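Paper cups and the open floor

By Hazel Dvorak

Most shared workplaces have a rule about drinks. The usual version is that cups stay in the kitchen, and the usual result is that cups go everywhere. I have worked in three buildings with that rule, the latest being the second floor at Wenthorpe, and I have come to think the rule is aimed at the wrong object. The problem is the paper cup itself, together with the lack of any place to put it down.

Consider the geometry. A standard hot-drink cup is a truncated cone with the narrow end at the bottom. The base is the smallest part that touches anything, and the rim is the widest part and sits farthest from it. When full, the cup has enough mass to stay where it is put. As it empties, it becomes very light and remains just as tall. A sleeve or a sweater cuff brushing past is enough to tip it. A door opening can do the same when the cup stands in a draft.

Once on its side, a cone does not roll straight. It rolls in an arc around its narrow end and stops a short distance from where it landed, usually with a few drops leaving the rim on the way. On carpet this matters little until the stain sets. On a smooth, light floor it matters at once, and every heel that passes spreads the spot.

I bring up light floors because they are now the default in labs and in offices that want to look like labs. The argument in their favor is that dirt shows and is therefore cleaned. I accept the first half. The second half depends on someone having the job of cleaning it between the evening rounds, and in most places the floor is left to whoever is bothered first.
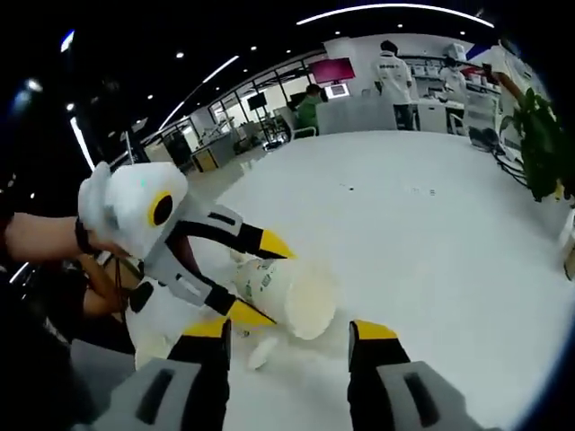 Who should pick up a cup that has been left on the floor? The first person who sees it and has a hand free, regardless of who drank from it.

I hold that answer firmly, and I have argued about it. Vega Aranda, who ran the bench area before me, preferred that the owner be found. Her view was that picking up after others teaches them to leave things. There may be something in that over the long run. Over the short run, a cup on a walkway is an obstacle, and the time spent finding its owner is time in which it stays an obstacle. Settle the floor first and the manners later – by email if necessary.

Lids deserve a separate paragraph. A lid that has come off is flatter than a cup, harder to see against a pale surface, and more slippery underfoot. People who will bend down for a cup often miss the lid. The same goes for napkins and the small crumbs of paper that come off a cardboard sleeve. A pickup that collects the cup and leaves the rest is half a pickup. The sequence I use is cup, lid, scraps, then a damp cloth, in that order. The cup goes first on account of whatever may still be inside it, and it should be lifted by the body with the open end turned up. Gripped at the rim, a soft paper wall folds and lets the contents out.

Squeezing is the other common error. A paper cup resists a light, even hold on both sides quite well. Under a hard pinch the seam opens or the wall creases, and a creased cup will not nest in the stack. We keep a column of used cups next to the bin at Wenthorpe, and nested cups take up a small fraction of the volume that crushed ones do. The bag is changed every 2 days. Before we began stacking, it was changed daily.

As for prevention, I would spend the money on surfaces. Put a narrow shelf with a raised lip at each point where people stop to talk, at elbow height and 90 centimeters from the nearest equipment. We bought ours from Stamby, and they are nothing special – painted steel, two screws per bracket. Covadonga Paredes objected that shelves invite more cups into the room. They do. The cups were coming in already, and I prefer them on a shelf.

I would also supply mugs. A ceramic mug is heavier and wider at the base, and it belongs to someone, so it tends to go home at the end of the day. A mug on the floor is rare enough that people remark on it.

The sign saying that cups stay in the kitchen can come down. Ours came down in September, and it left four screw holes that still need filling.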